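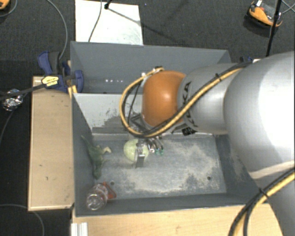
Speaker notes: Running a small parts store without running out
Ayten Altıntaş, Trotness
Talk length 45 minutes, questions after

Opening

Say hello, say who I am. I have looked after the stores at Trotness for 11 years. Before that I was on the counter at a builders' merchant. Ask for a show of hands: who has driven to a supplier this month for something that should have been on the shelf?

The talk is for people with one storeroom and no stock system to speak of. If you have a full warehouse package already, some of the second half will be old news.

Slide 2. Where we started

596 stock lines, one paper card for each. Fitters took what they needed and wrote it down later, or didn't. The December count took us four days and we were still finding boxes of seals in January. Mention the gland packing (we had three years' worth under two different names).

Don't spend long on this slide. People know what a messy store looks like.

Slide 3. Names first

Before counting anything, agree what things are called. We write the noun first, then the size, then the material: "washer, M8, stainless". Old names go in a second column so that people can still find them. Ertuğrul did most of this on a spreadsheet over a fortnight. Give him the credit, he will be in the room.

If someone asks about part numbers: we use the supplier's where there is only one supplier. Otherwise we make our own, all digits, no letters.

Slide 4. Two bins

The main part of the talk. Go slowly.

Each line gets 2 bins, front and back. You take from the front. When the front is empty, its card goes in the red tray by the door and the back bin moves forward. The card is the order. It has the name, the supplier, the quantity and the shelf on it.

How much goes in the back bin: what you use in the delivery time, plus half again. Work through the M8 washers on the flip chart. We use 20 a week, delivery is two weeks, so 40 and half again makes 60.

PAUSE. Someone usually asks about large items. We don't do it for motors or anything over a few hundred pounds. Those stay on a list and I check them on Fridays.

Slide 5. What went wrong

Cards went home in overall pockets. We now clip them to the bin with a bulldog clip, and it still happens.

Olico changed their pack sizes and we didn't change the cards, so for a while we had far too many hose clips.

The night shift weren't told properly. That was my mistake. Say so.

Slide 6. Counting

We stopped the yearly count and do one bay a week, Tuesday mornings. Write the difference down even when it is small. Don't correct the figure until a second person has looked.

Slide 7. Software

We looked at Stisiten and at Rana. Both would have done the job. We went with Rana for the labels. Keep this short and don't get drawn into prices.

Close

Blank cards are on the table by the door, take a few. The spreadsheet is available by email, address on the last slide. Hand over to Ertuğrul for questions on naming, I will take the rest.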